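4. Reuse of office computers in small organizations

4.1 Who decides

We interviewed staff in 16 organizations that replaced their desktop computers during the study. In most of them the decision to keep or discard a machine was made by one person, usually the same person who ordered the new ones. Fehr and Buzatu describe a similar pattern in school districts, where age alone decided the matter.
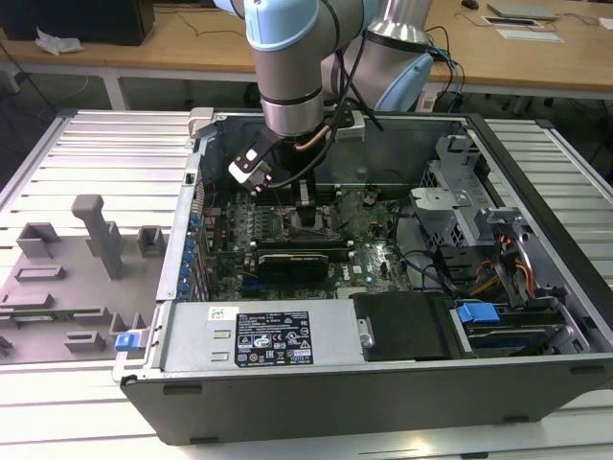 The age rule is easy to apply, but it hides large differences between machines. In our sample, computers of the same age had very different remaining value, depending on how much memory had been installed and whether the storage drive had been replaced. Only 2 organizations had written down this information.

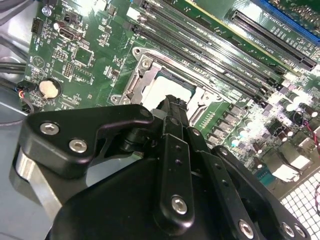
Repair knowledge was also distributed unevenly. At Detley, one technician could judge a machine in a few minutes, while the office staff did not know that the parts were separate at all. For such readers we found it useful to start from the board itself. The processor socket, open in Figure 4, is a good first example, as the staff often believed that the processor was a fixed part of the computer. After this explanation they asked more precise questions about cost.

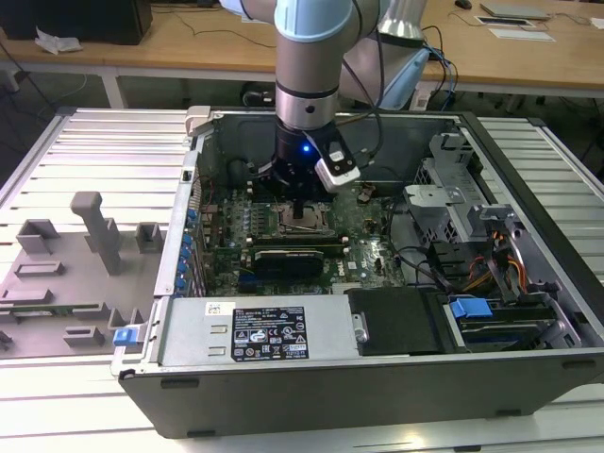
Figure 4. Desktop computer with the side panel removed.

4.2 Cost of keeping a machine

We asked each organization to estimate the cost of one more year of use. The estimates included electricity, support time and parts, but most respondents forgot support time in the first answer. When we reminded them, the estimate rose by 25 percent on average.

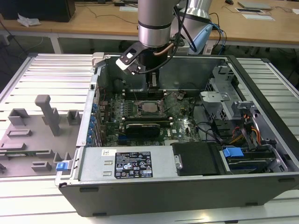
This correction did not change the order of preference. Organizations with less than 50 employees still preferred to keep their machines, and they gave the price of new software licenses as the main reason. Vishwakarma reports the opposite result for larger firms, where the licenses are paid centrally and do not appear in the budget of the department. We return to this difference in Section 5.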